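Home | Projects | People | Blog | Contact

Projects > Student Reports > Two-Arm Handover

Filed under: Student Work, Robot Learning, Teleoperation

Handing things over: my part of the Sturnham project
by Saimi Tikkanen, 6/3/20

So my job this term was collecting demos, which sounds easy until you've spent a whole afternoon trying to get one arm to pass something to the other without dropping it! Jarlath Sheehan wrote the training code and I did the driving, with Eamon Mulcahy swapping in whenever my wrists gave up.

We started with foam blocks and that went great (too great, the model learned to expect corners). After that we moved on to rounded stuff, and I got a lot more humble. You have to bring the second gripper in slowly, stop just short, line up the fingers, and only then close. If I rushed the lining up, the policy picked up my rushing too, and it would snap shut on thin air. Jarlath thought this was hilarious.
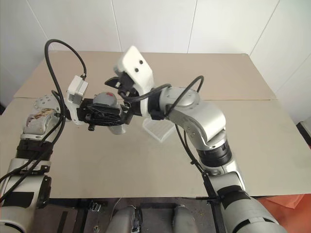 Fig. 1. Left gripper holding the rounded gray object, right gripper close to it.

By the end I had 159 handovers saved, and we threw out 30 of them. Most of those were me pausing too long in the middle while I figured out which way to turn the wrist. The pauses look harmless when you play them back, but the model loves them and just sits there forever. We went back and forth on trimming the pauses out and decided to leave the recordings alone and drop the bad ones whole, so the timing stays real.

One thing I'd do differently is vary the start positions from the very first session. My first 40 all begin with the left arm in pretty much the same pose (my fault, it was comfy), and you can totally see it in how the policy behaves when we start it anywhere else. Bláthnaid Costello suggested drawing a start pose from a list before each try, and I've been doing that ever since.

Still on my list for August: more approach angles for the right arm, and handovers going the other way. Jarlath also wants the logs renamed so he can read them, fair enough.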